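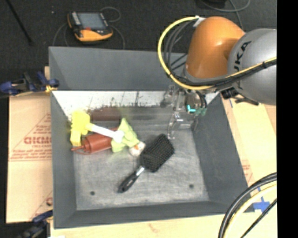 Moving the blog, and what got left behind

25/06/2020

I have spent most of the past fortnight moving this blog from the old host to a new one. If you are reading this, the move went through and the address still works. If you subscribe by email you may have had two copies of the last post. Sorry about that. I have turned one of the lists off.

The old host was fine for years. I signed up when I had a handful of posts and the cheapest plan was all I needed. Then the price went up twice, and the page where I write posts got slower each time they redesigned it. In the end I was typing everything in a text file and pasting it in, and paying for the privilege.

Tia Ashworth moved her site last year and wrote down what she did, which saved me a lot of time. Her main advice was to export everything before telling the old host you are leaving. I did that first. The export came out as one very large file with 1,831 comments in it, nearly 400 of them spam that had been sitting in a folder I didn't know existed. I deleted those before bringing the rest across.

The posts themselves moved without much trouble. A few from the early years had lost their line breaks and came out as one solid block, so I went through and put the paragraphs back by hand. It took two evenings. I had forgotten how much I used to write about the allotment. There are five separate posts about one water butt.

Links were the slow part. The old site put the month in every address and the new one doesn't, so anything that pointed from one post to another was broken. There is a tool that is meant to fix this, and it did fix most of them, but it also changed some links to other people's sites that had been perfectly good. I think I have found them all. If you come across a dead one, leave a comment and say which post it was in.

A few things have gone for good:

The guestbook. It hadn't worked properly since about the time I changed the header.

The page of favourite walks. Half the footpaths have been re-routed and I would sooner do it again from scratch. The Edorach loop will be on the new one, probably with a different start, as the lay-by has been closed off.

The visitor counter. It said 1,359 for most of one winter, so I don't think it was counting.

The recipes are all still here, under their own heading now – they used to be mixed in with everything else. Leobardo Cuautle asked whether the bean soup had survived. It has, and I have corrected the amount of salt.

Comments are open again on anything posted this year. Older posts are closed to new ones, though you can still read what was said. You will need to put in a name the first time, and I have to approve it, which I do in the evening after tea.

Next job is the search box, which at the moment finds the word you want and then shows you the oldest post first. I hope to have that sorted in July. Until then the list of months down the side is the quickest way to find anything.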